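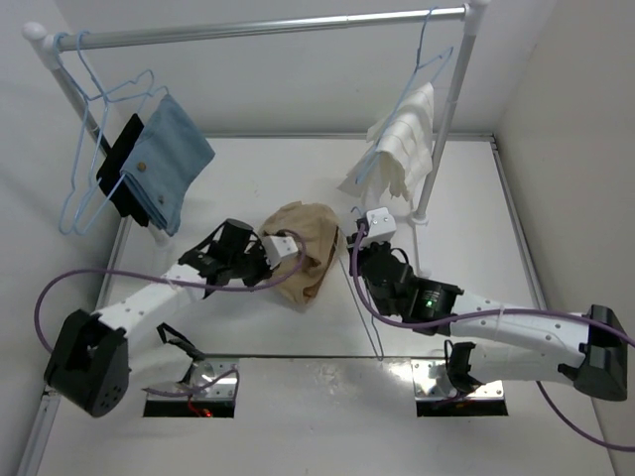 写真:Trevent 家事ノート編集室

ワイヤーハンガーに布を二つ折りで掛ける手順と、小型ラックの使い方

針金のハンガーは安価で薄く、収納密度を上げやすい。一方で下辺のバーが細いため、折り掛けした布に筋が付きやすく、重心がずれると片側へ滑る。本稿では、肩に掛けず下辺に二つ折りで掛ける方法を扱う。対象はデニム、薄手の布、ひだのある布、無地の小物布で、卓上に置ける程度の小型ラックを前提とする。床置きの大型ラックでも手順は同じだが、荷重の配分は別に考える必要がある。

1.作業台の準備

台の上は、これから掛ける布を一枚広げられるだけ空けておく。ラックは台の奥側に置き、手前を折り作業に使う。ラックを手前に置くと、掛けるたびに布の端が支柱や脚に触れ、折り目がずれる。
白い台は糸くずや濃色の繊維が見つけやすい。淡色の布を先に、黒や濃紺を後に扱えば、途中の拭き取りは一回で済む。

2.ラックの水平と脚の確認

組み立て式のラックは、ロッドと支柱の接続部から緩む。次の順で点検する。

・ロッドの両端のキャップや継ぎ手が奥まで差し込まれているか。
・左右の支柱の高さがそろっているか。
・脚が台に密着しているか。対角を指で押し、浮く脚がないかを見る。
・ロッドの中央に手を添えて軽く前後に押し、接続部に遊びがないか。

傾きは目測では判断しにくい。斜めから見ると水平なロッドでも片側が高く見えるので、台の面からロッド下面までを左右2か所で測って比較する。差が6ミリを超える場合は、継ぎ手を一度外して差し直す。脚の下に紙を挟んで補正する方法は、布を掛け替えるたびにずれるため勧めない。

3.丸まった布の広げ方

かごや乾燥機から出した布は、ひとかたまりになっていることが多い。かたまりのまま持ち上げて振ると、角がねじれたまま残る。次の順で処理する。

(1)かたまりを台の中央に置き、外に出ている角を一つ探す。
(2)その角を押さえ、縁に沿って隣の角までたどる。
(3)二つの角を持って持ち上げ、自重で下へ落とす。
(4)台に下ろし、手のひらで中央から外へ向けて空気を抜く。

縫い代のある布は、縫い目を基準線にする。縁が伸びている布では、縁より縫い目のほうが直線に近い。ニット地は持ち上げずに台の上で広げる。自重で伸びると、折り上がりの幅が左右で合わなくなる。

4.折り幅の決め方

折り幅は、ハンガー下辺の内寸から左右の余裕を引いて求める。たとえば内寸が35センチであれば、左右に2センチずつ残し、折り幅は31センチとする。余裕を取らずに幅いっぱいにすると、下辺の曲がり角に布が乗り上げ、そこだけ皺が深くなる。
長さ方向は、前後の垂れがほぼ同じになる位置で掛ける。厚みが均一でない布は、厚い側をやや短くする。ボタンや鋲の付いたデニムでは、金具側が重いので垂れを短めに取り、金具が下辺のバーに当たらない位置に折り目を置く。金具がバーに乗ると、塗膜が削れて布に色が移ることがある。 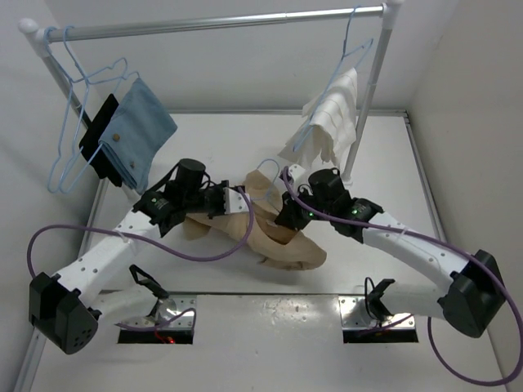
図2 左側に水色のハンガーを寄せて掛けたロッド。デニム風の布の後ろに黒く平たいものが掛かる。

5.ロッド上の配置

小型ラックでは、左右のどちらかに用途を割り当てると管理しやすい。編集室の標準は次のとおりである。

・左:折り上がった厚手、濃色
・右:皺を伸ばしたい薄手、淡色
・中央:空けておく。次の一枚を掛ける場所とする

厚手を片側に集めると、支柱に近いところで荷重を受けるためロッドのたわみは小さくなる。ただし脚への荷重は偏る。脚の短いラックでは、片側に寄せた状態で反対側の脚が浮かないことを先に確認しておく。
濃色と淡色を前後に重ねる場合、双方が完全に乾いていることが条件になる。湿り気が残っていると、接触面で移染が起こる。洗い始めの数回は重ねない。

6.ひだのある布

横方向にひだや畝のある布は、折り目がひだを横切らない向きで掛ける。畝と平行に折り目を置けば、外したときの筋が畝に紛れる。縁にフリルがある場合は、フリルを下にして自由に垂らし、隣の支柱から指一本分は離す。支柱に触れたままにすると、その部分だけ波が潰れる。
ひだを伸ばしてしまった布は、掛けた状態で下から蒸気を当て、手で軽く寄せて冷ます。アイロンの面は当てない。

7.ハンガーの取り回し

ハンガーを数本まとめてロッドに掛けておくと、フック同士が重なり、一本を抜くときに隣も動く。布の掛かったハンガーの脇に空のものを寄せておく場合は、フックの向きをすべてそろえる。向きが混在すると、肩の部分が交差して外れにくい。
台の上にハンガーを置いて布をくぐらせる方法もある。手順は次のとおり。

(1)ハンガーを平らに置き、フックを奥へ向ける。
(2)布の端を下辺のバーの下へ差し込み、折り位置まで引き出す。
(3)手前側を折り返し、左右の端をそろえる。
(4)フックと下辺を同時に持って起こす。

フックだけを持って起こすと下辺が傾き、布が低い側へ寄る。滑りやすい生地では、下辺に細い綿テープを巻いておくと位置が保たれる。巻き終わりは下側に置き、布に触れないようにする。

8.材料の選定

ハンガーは被覆付きのものを使う。編集室ではTrosnessの被覆ワイヤー型と、Haqueの細径型(品番3205)を併用している。前者は下辺の剛性が高く、デニム向き。後者は軽く、薄手の布に使っている。被覆に割れが出たものは、補修せずに交換する。割れ目から錆が出ると、淡色の布の染みは落としにくい。
綿テープはVetowの平織りを使用。伸縮性のあるテープは巻いた後に緩むので適さない。

9.保管と点検の間隔

折り掛けのまま長期間置くと、下辺の筋が固定される。厚手は月に一度、折り位置を指二本分ずらして掛け直す。湿度の高い7月前後は間隔を半分にし、ロッドと金属部の水滴も拭き取る。
点検は、キャップ、継ぎ手、脚、ハンガーの被覆の順に行う。ロッドの清掃は乾いた布で拭くだけでよい。研磨剤入りの洗剤は表面の光沢を落とし、フックの滑りも悪くする。

関連項目:デニムの裏返し干し/被覆ハンガーの廃棄区分/卓上ラックの耐荷重表の読み方

最終更新 2019年11月17日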